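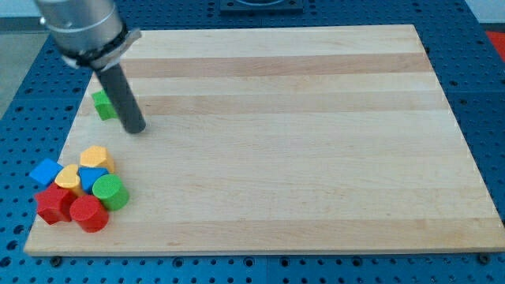

The arm above the maple-coloured board, Bench 3.

NOTICE TO THE NIGHT SHIFT

The following account was entered in the laboratory record at Cosgrove in December, in place of the incident form, which provides only four lines for remarks. The Office of Verification has kept it in the form in which it was submitted.

The undersigned was assigned to the Nellen board on a Sunday, at the start of the night shift. The Nellen is a timing controller. It accepts a signal on one side, holds it for a fixed number of clock cycles, and releases it on the other. Vokus had ordered it for use in railroad signal cabinets, where a late answer is treated as a wrong answer. The design had passed simulation in full. It had passed on the hardware during the day shift, on each day it was tried. At night it failed.

The failure was small. Once in a shift, the output arrived 10 cycles late. The board then returned to correct operation and gave no further sign of trouble until the following night. The day shift had written, in three separate entries, that the fault could not be reproduced. The fourth entry recommended that the night shift review its procedures.

The night shift reviewed its procedures. Cables were replaced. The power supply was exchanged for the one used by day. The temperature of the room was logged every minute and found to be steady. A new build of the logic was made from the same source, and then another with the placement of the registers fixed by hand. The output was late on each of those nights, by 10 cycles, and once only.

It was then proposed that a capture core be placed inside the design, so that the internal signals could be recorded at the moment of failure. The Ultora tool used for this purpose allows a buffer of 1680 samples. The buffer must be told what to wait for. This was the difficulty, as it is in most matters of this kind: a trigger can be set only on an event that someone has thought to describe.

The undersigned set the trigger on the late output and arranged for the buffer to keep what came before it. The capture was armed at nine in the evening. The room was then quiet, apart from the fans. Supper was taken at the bench, contrary to the rules, and is reported here for completeness.

At 3 in the morning the trigger fired.

The recording showed the input arriving in good order. It showed the counter starting. At the sixth cycle the counter stopped. It held its value for 10 cycles while the clock continued to run, and then it went on to the end as though nothing had happened. No reset was asserted. No enable was withdrawn. According to the source code, which the undersigned read aloud to the empty room, there was no condition under which the counter could be asked to wait.

A second capture was arranged for the next night, with more signals and a shorter history. The counter waited again. A third capture was made with the input disconnected, and on that night the counter did not start, and there was no fault, and the undersigned was surprised to find the result disappointing.

It should be stated that a laboratory at night encourages certain ideas. The board had a green lamp that blinked once for each completed cycle of work. One grew accustomed to it. When the counter paused, the lamp held dark for a period too short to be seen, and yet the undersigned came to believe, on the fifth night, that the pause could be felt in advance — a kind of attention in the room, as when a person across a table is about to speak. This belief was not entered in the record at the time.

On the sixth night the undersigned examined the netlist, meaning the list of gates as the tools had built them and not as the engineers had written them. The work took until morning. In it was found a single path from a block marked for removal. The block had belonged to an earlier version of the Nellen, prepared for a customer who had since withdrawn. Its function was to pause the counter once in every long interval, so that a second board could catch up. The interval was counted from power-on. The day shift switched its bench off at the end of each working day, and its interval had never been completed. The night shift left the board running from one night to the next.

The second board had never been built. The Nellen had been waiting for it, for 10 cycles at a time, at the hour agreed upon.

The path was cut on page 26 of the change record. The corrected build was loaded before the day shift arrived and has run without fault. Vokus accepted delivery. The recommendation concerning night procedures was withdrawn, although the entry itself remains, as entries may not be erased.

One matter is left to report. The undersigned asked for, and was granted, permission to keep the earlier build on a spare board at the far end of the bench. It serves no customer. It is powered at all hours, and its lamp blinks. The night shift is requested not to switch it off. Staff who find themselves beside it in the early morning may observe, if they wish, a moment of quiet, after which they should return to their assigned work.

Submitted for the record by the night shift, Cosgrove Laboratory.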